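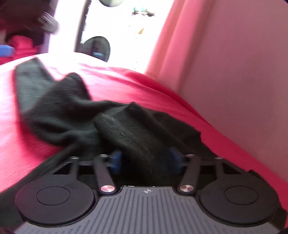
Can you teach a robot to tidy clothes without writing code for every move?

You can get a surprisingly long way by doing the job yourself with a gripper in your hand, recording it, and letting a program learn from the recordings. How far you get depends mostly on how good your recordings are, and that's what most of this report is about.

Nuso: final project report

I called my project Nuso (it was short and the folder needed a name). The plan I handed in back in October was very grand. I was going to have an arm sort a whole load of washing, pair the socks and stack the jumpers. My supervisor at Velcombe read it, wrote "pick one" in the margin and gave it back. So I picked one and a half: moving single bits of clothing across a bed, plus a first go at folding.

There are two usual ways of showing a robot what to do. One is remote control, where you sit with a pair of handles and the arm copies you. The other is to leave the arm out of it and carry the gripper about yourself, squeezing it open and shut, with a camera riding on top so the recording sees what a robot's wrist would see. I tried both. For the remote control I used the Imai bench in the teaching lab, which you book in slots of 40 minutes, and I spent most of my first slot knocking a tea towel on to the floor. You can't feel anything through the handles! I'd think I had hold of the cloth and I'd have hold of air, or else I'd be pressing the fingers into the table and only find out when the arm stopped itself and sulked.

Holding the gripper was so much easier. You feel the cloth drag, you feel the fingers close, and your arm already knows how to get round a corner. In the time it took me to get 12 usable goes on the bench I could do several times that by hand. It also meant I could work in an ordinary bedroom, with ordinary light and a sheet that bunches up, which the lab table never does.

Small things were harder than big ones. Socks especially. A sock has no proper edge to go for once it has flopped over, and if I came in too flat the fingers just pushed it along the bed. Coming down steeper and closing late worked better, and so did aiming for the thickest lump of fabric and forgetting about neatness. The trouble is that black knit can lose a lot of detail on camera, so the program may have less to go on than with a paler one. I'd choose lighter socks if I did it again, or at least mix them in from the start.

Jumpers had the opposite problem. There's loads to grab, but where you grab changes everything that happens next. Take one layer and you open the thing up, take two and you move the whole fold.

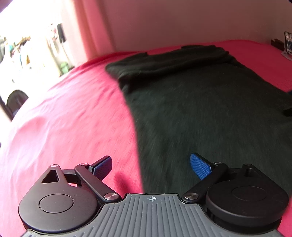

I ended up writing myself a rule on a bit of card: start with the fingers open and well clear, wait a breath, go in slowly, close, wait again, then lift. The waiting felt silly but it made the recordings far easier to cut up afterwards, and the early ones where I'd rushed were a pain to trim.

I kept 103 recordings in the end. The ones I threw out were mostly my own fault (moving too fast, turning my wrist in a way no arm could copy, and once wandering off to answer the door with it still recording). I trained on the Ratutlow machine overnight, starting at 6 pm and crossing my fingers.

Then came the test on the real arm, 10 tries for each job. Moving a sock came off in six of them. Moving a folded jumper came off in eight, which I was thrilled with. Folding came off in one, and I'm being generous there, because one sleeve was sticking out. The misses on socks nearly all looked the same: the arm went to the right place and closed too early, just as I do when I'm getting bored. It had learnt my bad habit along with the good ones.

If you're taking this on next year, do the hand-held recordings in short bursts and stop when your thumb gets tired. Watch a few back before doing any more, too. I left that until I had a big pile and found the same mistake all the way through it. The trimming script is in the project folder with my notes, and the notes are messier than the script.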